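Robichaud Hymn and Sermon Index — README

last touched 3rd December 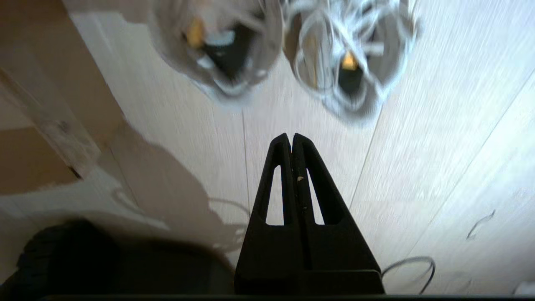 Black two-finger gripper, fingers together, pale floor behind.

What's in here: titles, first lines and scripture refs from the Robichaud parish songbooks plus the sermon notebooks. Text only. 1,089 entries, 140 of them sermons, rest hymns.

Files
hymns.csv — one row per hymn, tune name in col 4
sermons.csv — date, text preached on, opening sentence
refs.txt — scripture abbreviations, follows the Fondesell list

Known problems
- Psalm numbers follow two systems. Branen notebooks use the older one, not converted yet
- about 200 hymns have no author. Blank means unknown, not anonymous
- Advent and Lent tags are only done thru the first songbook
- some benedictions got filed as hymns, will seperate them later
- Staltatari chapel pages have water stains, guessed words are in square brackets

Use: fine for study groups, bulletins, choir planning. Check the wording against a printed book before you sing from it. Dont repost the sermon openings without asking the parish office.

Next update in March, mostly Easter stuff.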